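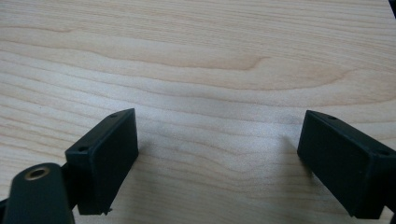 Someone replied to my last post that the Nestodthorpe deal is signed, so the mutiny is over and I should stop picking at it.

Signed by whom, though? The text has 33 articles. The garrison at Fliltach put its name to two of them and "took note" of the rest. I've read it twice and still can't find a date for the soldiers to go back to barracks.

The transition council says elections in December. It said December last year too.

Print this page

Voter rolls: 960 polling stations promised, 301 with a list posted as of 3 January 2018. The Triltulari district has none. The council's answer is that the lists are "in transit." From where? The printer is across the river.

The mediators keep saying "significant progress." Their statement after the first round used the same words, and the radio station in Fliltach was taken over nine days later.

A few of you asked about the prisoners. About 80 were supposed to be freed before the signing. The council says they were. Families waiting outside the Mavromatis barracks say the gate hasn't opened.

I'd be happy to be wrong on this one. Show me the posted lists and an open gate and I'll say so here.

Until then please stop sending me the handshake photo.

E-mail this page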